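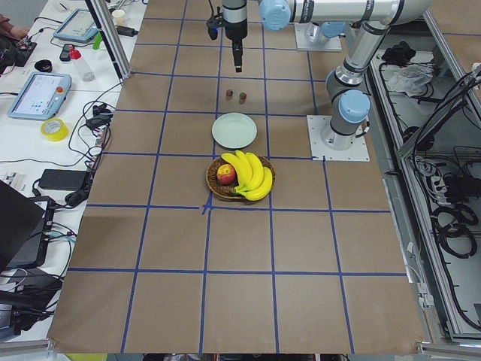
Slide 2: What the table looks like now

(Wait a moment. Let people look.)

I start with the table, because at Tiongson the table was the first thing that changed. Before, each packer had her own bench and put the things on it as she liked. Now we have brown paper and blue tape in squares. The plate has its square and the basket with the fruit has its square. The arm needs this. But the people also had to learn it, and for the first weeks they did not like it.

Say here: two arms, one table. Point to the gripper over the small pieces.

Slide 3: Who does what

Omolara Okeke packed gift baskets by hand for many years. Her job today is to set out the table, to watch, and to correct. She told me that her back is better and her day is longer. I asked what she means by longer. She said, "Before, I did not look at the clock."

(Do not hurry over this sentence.)

Jericho Panganiban went the other way. He came from the loading dock, and now he works with the teach pendant. He has asked twice for a real course, and he will get it in October.

Slide 4: The numbers

1,967 baskets in the trial. In 107 of them a person had to step in, mostly for the bananas. A bunch of bananas is never the same shape two times, and it likes to hang over into the next square.

If Ronaldo Macapagal is in the room, he can explain how we counted. I am not so good with this part.

Slide 5: What I would do differently

Ask the packers before the tape goes down. We asked them after. Benjie Tolentino moved the basket square closer to the plate in the second week, and this was his own idea.

Also the side table. Too many cables, and we still have no good place for the laptop.

Questions. If somebody asks about jobs: three people moved to other work, and all three are still with us. Say it plainly, and say also that I cannot promise the same for the Vavness site.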